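Gilik Opens Product Data Service to Small Suppliers Selling Through Online Marketplaces

Gilik, a provider of product catalog software, said it will open its Zurnico data service to small suppliers in October. The service was previously sold only to distributors with large catalogs. It checks item records before they are sent to a marketplace or a retail buyer and flags fields that are missing, out of date, or in conflict with each other.

Under the new plan, a supplier with up to 300 items can load its catalog from a spreadsheet, correct the records in a web browser, and export them in the layout each sales channel asks for. Setup does not require a separate database or a consultant.

"Small suppliers get the same rejection notices as big ones, and they have fewer people to deal with them," said Nele Ehlers, head of product at Gilik. "A listing gets held up over a net weight or a missing country of origin. Then someone spends the afternoon finding out which of 30 fields the message is about."

Zurnico keeps one master record for each item. When a channel changes its requirements, the affected records are marked and the user sees the new field next to the old value. Changes made by different people are kept in a history, with the time of day and the user name, and a record can be set back to any earlier version.

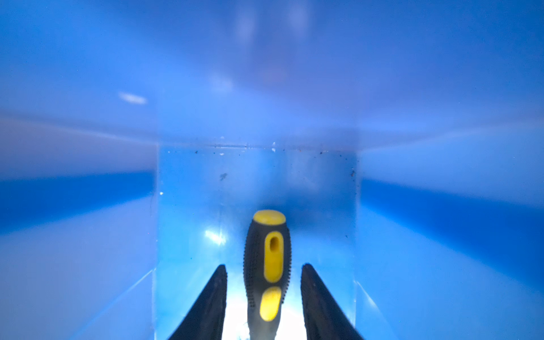

The small supplier plan also includes attribute templates for 7 product groups, among them hand tools, kitchen goods, garden supplies, and pet products. Each template lists the fields buyers most often filter by and suggests a fixed set of values for them, so that the same color or material is not spelled three ways in one catalog. A screwdriver with a black rubberized handle and a yellow end cap, for example, would have separate entries for main color, second color, and grip material in the hand tools template. Free-text descriptions remain possible and are stored apart from the filter fields.

Wunderlich, a wholesaler of workshop and household goods, tested the plan with part of its range before the release. Dirk Görtz, who manages the company's item data, said the main difference was in the handoff between purchasing and sales.

"Purchasing used to send us a file, we would fix it, and the next file had the old mistakes in it again," Görtz said. "Now they work in the same record we do. We still argue over product names — the software does not settle that."

Gilik will offer the plan by monthly subscription with 2 user accounts included. More accounts can be added at any time. Existing Zurnico customers keep their current contracts and will receive the attribute templates with the next regular update. Catalogs that grow past the item limit can be moved to the distributor plan with their change history intact.

The service will be shown at the Ranirard trade fair in October, where Gilik staff will run catalog checks on files that visitors bring with them. The Saturday session is reserved for companies that have not sold through a marketplace before. Places can be booked through the Gilik website.

About Gilik

Gilik develops software for managing product records, item numbers, and catalog exports. Its customers are manufacturers, wholesalers, and online sellers.

Press contact: Nele Ehlers, Gilik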